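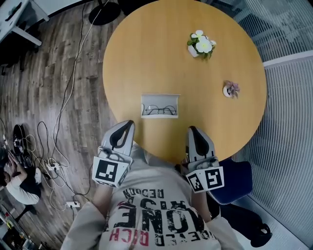

Judit Juhász thinks the thieves in Flistard should have been allowed to win at least once in the first season, and that by the time they do get away with something, in episode 84, most children watching will have stopped believing it could happen. She put this to me after our last meeting and I have been chewing on it ever since, so I've moved it up to the start of today's notes. Please keep it in mind as we go.

Cartoon Serials and How They Are Built
Notes for session five, 14/09/2021
The returning rival

Last time we talked about the traveling hero, and how a show that moves to a new town every week gets its fresh start for free. The trouble with a fresh start is that viewers have to be introduced to everybody all over again, and they get tired of that faster than writers do. So a long-running creature show nearly always carries somebody along from town to town who isn't a friend. In Flistard that job belongs to the Dreltico pair, Onna and Pim, who want to steal the hero's lantern fox and who are, I'm happy to say, terrible at it.

If you watched the three episodes I asked for (the bridge one, the bakery one and the one at the Braltness fair), you'll have noticed how little time the pair get. In the bridge episode they are on screen for less than a quarter of it, and still most of you remembered them better than the old ferryman, whose story it is supposed to be! I don't think this is only because they are funny. We know them already. The ferryman has to explain himself from nothing, poor man, with the storm coming and a lesson to teach, while Onna only has to lift one corner of her hat.

The shape of a Dreltico plot

Once you see the steps you can't stop seeing them, and I apologize in advance for spoiling your evenings. The pair arrive in disguise. The disguise gives them a job in the town, usually a respectable one. Pim turns out to be good at the job and begins to like it. Onna reminds him why they came. They grab the fox, there's a machine or a net, and the machine or net fails for a reason that was set up in the first few minutes.

Look at the bakery episode with that in hand. Pim's rolls sell out, the baker offers him a place for good, and he stands at the oven with his false mustache coming loose and says he'll think about it. Children I've watched this with go very quiet there. They want him to stay. The theft comes less than a minute later and it is loud and silly, with flour everywhere, and I would say the loudness is there partly to get us safely away from that oven.

Compare this with the hero, Tomi, who is kind in every episode and is never offered anything he would have to give up his kindness to take. I'm fond of Tomi, I grew up with boys like Tomi on the television, but he doesn't have a bakery scene until very late on.

The one who holds the others back

Every traveling group also needs somebody to stop it from running off. Here it's the creature called Šindelář, the grumpy badger, named (so the story goes in the second season) after the clockmaker who raised him. He bites the back of a coat, he sits on the map, he drags whoever is talking too much out of the room. It's a gag, and it comes back so often that the fan index lists almost 600 separate uses of it across the whole run, a number I haven't checked and don't plan to.
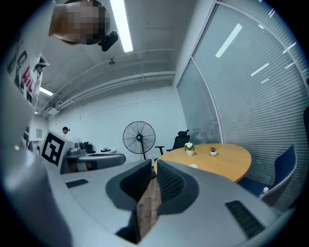
What interests me about the badger is what happens when the gag is missing. In the fair episode he is shut in the cart with a cold, and without him the quarrel between Tomi and his sister goes on and on, past the place where we expect the tug at the coat. Boris Kolář's paper on running jokes, which is in your reader, calls this "leaving the chair empty." The writers have spent a season and a half teaching us when to laugh, and then they let that spot go by in silence. It costs them nothing to draw and it does more for the quarrel than any amount of shouting.

The contest episodes

A word on these, as I know they aren't everybody's favorite. A contest gives the writers a ready-made middle and end: there are rounds, somebody goes through, somebody goes home. It also lets a rival and a hero stand on the same stage under the same rules, and that's where Onna gets her best material. When she enters the lantern parade in Braltness she borrows a creature from Tomi's sister, asks nicely for it, returns it brushed and fed, and loses fairly. Kristýna Ševčík asked whether this makes her a different character afterward. I said no at the time, and I'm less sure today. In the very next episode she's back with the net, but she tips her hat to the sister before she throws it.

Now back to Judit's point. If Onna and Pim had won early, say in the bridge episode, the show would have had to become a chase, with the fox gone and everything else put aside until it was found. Some shows do that very well. The weekly kind can't do it without giving up the town of the week, and I suspect that's why it was put off so long. Whether it was put off too long is something I'd like you to argue about with each other and not with me.

For next time

Watch episode 84, all of it, including the song.

Read Štěpánka Kratochvíl on disguises, the first half only. The second half is about opera and we'll get to it in January.

Write up to 550 words on one minor character who appears in a single episode. Tell me what he or she wants, when we learn it, and whether the rivals get in the way of it or help it along. You may use any creature show you like, as long as I can find the episode. Hand your pages to Vlasta Mikuš, please, and put your name on every sheet.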